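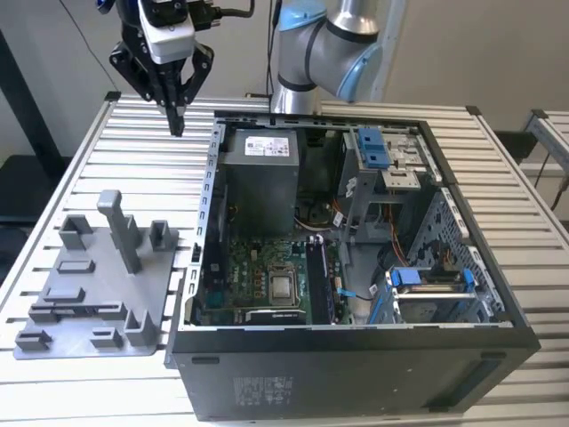 The gripper over the bench, with the opened tower lying on its side and the grey fixture plate next to it.

Hemmont Robot Club: questions we get asked

What does the club do?

We teach a robot arm to take desktop computers apart and, on better evenings, to put bits of them back. The project is called Trokuren. It began as a name on a whiteboard and has outlasted several attempts to think of a better one. The long-term aim is a bench that can strip a donated machine down to parts worth reusing. The short-term aim is one memory module, out and in again, without anybody having to hold their breath.

Who can join?

Anyone over sixteen who lives in or near Hemmont or Nikesthorpe. You don't need to be a student and you don't need to be clever with computers. We have a retired piano tuner who is better with small screws than the rest of us put together, and several people doing engineering degrees who are not.

Do I need to know how to program?

No. It helps if you'd like to learn, and we'll sit you beside someone who can. Plenty of the work is measuring, drawing, printing, labelling, and arguing over which way up something goes. If you already program, please don't offer to rewrite everything in your favourite language on your first visit. Come to three sessions, then offer.

Why computers? Aren't there easier things to practise on?

There are. We spent a whole year on wooden blocks and got very good at wooden blocks. A computer has clips, cables, levers and screws, all placed by somebody who assumed a person with two hands and some patience would be along later. Cables are the worst of it. A block stays where you left it. A cable has plans.

What is the grey plate beside the computer?

That's our fixture plate, printed on the club's own machine. The blocks, brackets and corner stop give the arm known places to put things and pick them up from. The plate in use is version 7. Versions one to six are in a box under the sink and you are welcome to look at them, though two have been used as soap dishes and show it.

Can I design a bit for the plate?

Please do. Draw it, print it, and bring it along with a note saying what it is meant to hold. The note matters. We have a drawer of beautifully made brackets and no idea what any of them are for.

Is the computer switched on while you work on it?

Never. All donated machines are unplugged before they come into the room, and the mains lead goes in the red tub by the door. We do not open power supplies at all, by hand or by robot. If you would like to know what's inside one, there are books.

Is the arm dangerous?

It is the sort meant for working near people, which doesn't make it a colleague. Hair tied back, no lanyards, no scarves, and keep your hands off the bench while a program is running. Whoever starts a program says "moving" out loud first and waits for everyone to answer. It feels silly for two weeks and then you find yourself doing it at home before you open the oven.

Who is Owen?

Owen is the arm. It was called that when we got it, according to a strip of tape on the crate, and nobody felt they had the right to change it. Please don't address complaints to Owen. He doesn't read them.

How well does it work?

It depends which job you ask about. We keep a log of every go at the memory module, and the figures as of March 15, 2018 were 1,171 attempts, of which 992 ended with the module properly seated. The others range from "slightly crooked" to an entry in Ans Declercq's handwriting that says only "no". Heatsinks and drive trays are some way behind. Screws are a subject for the pub.

Who runs the sessions?

Ans Declercq runs the bench and keeps the log. Programming help is shared out between whoever knows most about the thing that has just gone wrong. There is a rota for tea, and it is more strictly kept than anything else we do.

What does it cost?

Membership is £229 a year, which pays for the room, the insurance and a shocking amount of printer filament. You can pay by the month. Students and anyone out of work pay half, and we won't ask for proof. Your first two visits are free.

Do you enter competitions?

One, in August, over at Nikesthorpe. Each team gets a computer it hasn't seen before and an hour to remove as many parts as possible in a condition to be used again. Last time we came fourth out of five. The fifth team's van broke down on the way, but they were entered, so it counts.

May I bring my old computer?

Yes, if it is a desktop and you can live without it. Take out the hard drive first, or ask us to do it in front of you. We can't accept laptops, monitors, printers, or the thing in your loft that you aren't sure about. We can't promise your computer will come back, and if it does it may be in more pieces than you remember.

Can my child come and watch?

Under-sixteens are welcome at open evenings with an adult. Be warned that the arm goes slowly. Children who have seen films tend to expect lasers, and there can be a bit of a silence when it spends four minutes approaching a clip.

What should I bring?

Closed shoes, something to write with, and your own mug. Screwdrivers are provided. If you bring your own, put a band of coloured tape on the handle and tell Ans which colour, or it will become a club screwdriver by the end of the night.

I've got a question that isn't on this page.

Ask at the bench, or leave a note in the club's pigeonhole at the Hemmont library. We do answer the notes, usually after the next session, and if yours comes up often enough it will end up here.

Contact us | © Hemmont Robot Club | Back to top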